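Escobedo Kitchen Cabinet Exchange
Frequently Asked Questions

The following answers apply to all households taking part in the Escobedo Kitchen Cabinet Exchange. Participants are asked to read them before contacting the office.

What is the Exchange?

The Exchange accepts used kitchen cabinets, drawer units and countertops from homes that are being remodeled and offers them at low cost to residents of the Escobedo and Plallamitz districts. It is operated by Clostetti Housing Services. Items are sold as they are, although each one is inspected before it is placed on the sales floor.

Who may buy from the Exchange?

Any resident of the two districts who is at least 18 years of age may buy. Proof of address is required at the first visit. A utility bill, a lease or a letter from a landlord is sufficient. Contractors may buy on behalf of a resident if they bring a signed note from that resident.

What items are accepted as donations?

We accept wall cabinets, base cabinets, pantry units, loose doors and drawer fronts, and countertops no longer than 100 inches. Hinges, handles and drawer slides should be placed in a sealed bag and labeled with the name of the donor. We do not accept items with active mold, insect damage or broken frames. Painted items made before 1978 are not accepted under any circumstances.

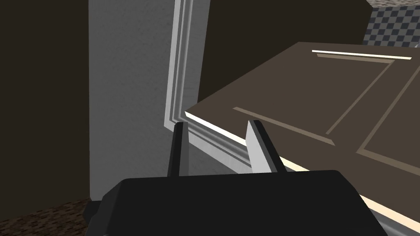
How should cabinets be prepared for pickup?

Cabinets must be emptied, wiped clean and detached from the wall before the crew arrives. Shelves should be removed and stacked separately. Doors may remain in place if they close properly; otherwise they should be taken off and wrapped in a blanket or in cardboard. The crew is not permitted to disconnect plumbing, gas lines or electrical wiring.

Is there a charge for pickup?

Pickup is free for donations of 5 or more cabinets. Smaller donations may be brought to the loading door on Zilila Street during opening hours. Donors who cannot transport a smaller load may request a paid pickup, and the office will quote a price by telephone.

How are prices set?

Prices depend on size, material and condition, and are marked on a tag attached to each item. A matched set is priced as a whole and is not divided until it has been on the floor for one month. No single set is priced above $600. Staff members are not authorized to negotiate.

May an item be held?

The Exchange will hold an item for 2 days with a deposit of one quarter of the marked price. The deposit is applied to the purchase - it is not refunded if the buyer does not return. Items on sale may not be held.

Does the Exchange install cabinets?

No. A printed list of local installers is available at the front desk. The list is provided for convenience only, and any agreement is made directly between the resident and the installer.

Can an item be returned?

Items may be returned within one week for store credit if they have not been cut, drilled, sanded or painted. The receipt and the original tag must be presented together. Countertops and loose hardware are final sale. Buyers should measure their kitchens carefully before visiting, including the height of the ceiling and the width of the narrowest doorway.

When is the Exchange closed?

The sales floor is closed every Monday. It is also closed for part of September while stock is checked, and the dates are posted at the entrance and on this page. Donations cannot be received during that period.

Whom should I contact with other questions?

Written questions may be addressed to Trinity Thibodeaux, Exchange Coordinator, in care of Clostetti Housing Services. Please include a daytime telephone number and, for questions on a past purchase, the number printed at the top of the receipt.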